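Stop Buying Knife Sets

By Leonora Evangelista

My sister got married in November and the registry had a knife block on it. Fifteen slots, fifteen handles, all matching. Somebody bought it, as somebody always does, and it now takes up a good part of her counter next to the toaster. I asked her last month which of the knives she had used. She said the big one and the little one.

I think the knife set is a bad product and has been for a long time. I don't mean that the steel is bad, though in the cheaper sets it often is. I mean that the idea of the set is wrong for nearly everyone who buys it.

I ran the housewares floor of a department store for 12 years and sold a lot of these. The pitch was simple. One good chef's knife cost 95 dollars. For a little more than that you could have the whole block, with steak knives and shears thrown in. Customers did the math on the spot and it looked like a bargain. What they were getting was a thinner chef's knife and a pile of blades they would never pick up. The bread knife got used, in fairness. The boning knife did not. The tomato knife did the job of a small bread knife, and the 5-inch utility knife was too long to peel with and too short to chop with.

We carried Brovex and Oddsson in those years. Both sold sets and both sold single knives, and the same company's single knives were usually the better made ones. The sales reps knew it. One of them carried his own paring knife to lunch, and it wasn't one that came in a block.

Most home cooking is done with three blades: something large for chopping, something small for hand work, and something with teeth for bread. A person who cooks fish twice a week may want a fourth. A person who breaks down chickens may want a heavier one. That is a decision to make after a year or two in your own kitchen, when you know what you cook. A set makes it for you on the first day.

The large one doesn't even have to be a chef's knife. I know good cooks who do everything with a wide rectangular blade, including garlic, herbs and a whole cabbage, and then use the flat of it to carry the pile to the pan. Others hate the weight and the square corner. You find out by borrowing one for a weekend, and you can't borrow your way through a set.
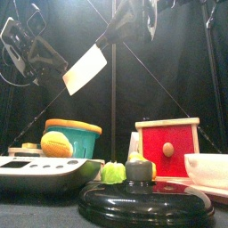 A cleaver-style knife with a broad, rectangular blade.

The usual defense of the set is that it makes a good gift. It is easy to wrap and it looks generous. I understand this, having been the person at the register when a worried uncle came in with a budget and no ideas. But a gift certificate to a sharpening service would do more for most kitchens than any knife on the shelf.

Sharpening is the part of this that bothers me most. A block of fifteen knives is fifteen edges to look after, and people respond to that by looking after none of them. My neighbor Steinar Ingvarsson sharpens for restaurants and takes in household knives on the side. He told me that when people bring in a set, they bring in all of it, and he can tell right away which two have been used. Those two are blunt. The others still have the factory edge, with scuffs on the sides from going in and out of the slots. He charges by the blade, so he has started telling people to leave the rest at home.

A dull knife is slower and it slips. People put up with it for years and decide that they don't like chopping onions. Then they buy a machine to chop the onions, and the machine goes in the cabinet over the refrigerator.

There is also the block itself. It collects crumbs at the bottom of the slots, where no brush I have found will reach. It holds only the knives it was cut for, so if you replace the chef's knife with a wider one, the new knife lives in a drawer and the old one keeps its place. A magnetic strip on the wall costs less and holds whatever you put on it.

I don't expect stores to stop selling sets. The margins are good and the boxes look handsome in December. I would like them to put the single knives at eye level and let people hold them, which we did for one season on my floor before the display went back to the way it was. We sold fewer boxes that season and had fewer returns.

My sister has asked me whether she should give hers away. I told her to keep the big one, the little one and the bread knife, and get them sharpened. The shears are fine too.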